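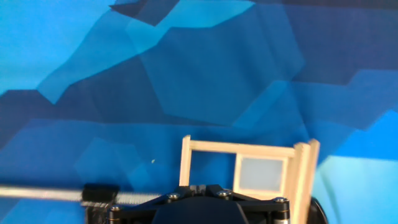 Student Project Report: Safe Practice at a Two-Arm Station
Folasade Effiong and Emilian Ene

1. Purpose
The report reviews the cell rules against 42 logged trials.

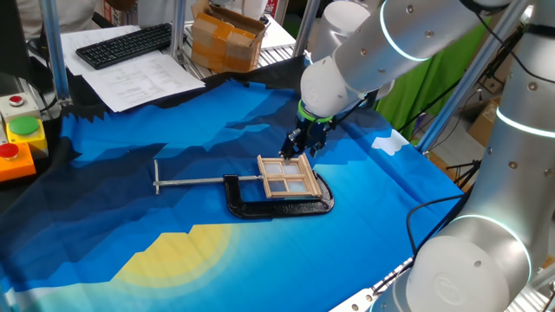 2. Rules Reviewed
Speed limits must be posted. Operators must log every stop. 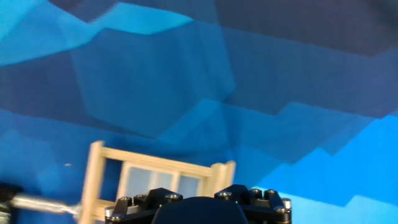
Tanko Oyelaran objected that a log filled in after the shift should not be accepted.

3. Findings
Stop controls must stay within reach of a standing operator. The push buttons along the left edge of the table should be labeled by function, and the labels checked each April.
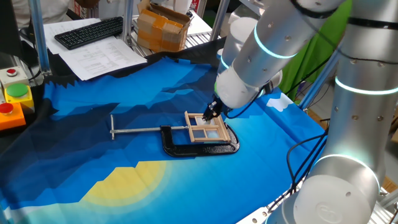
Cable routing falls under the same rule set. Black cables hang beside the second arm, and the route should be recorded in the cell drawing.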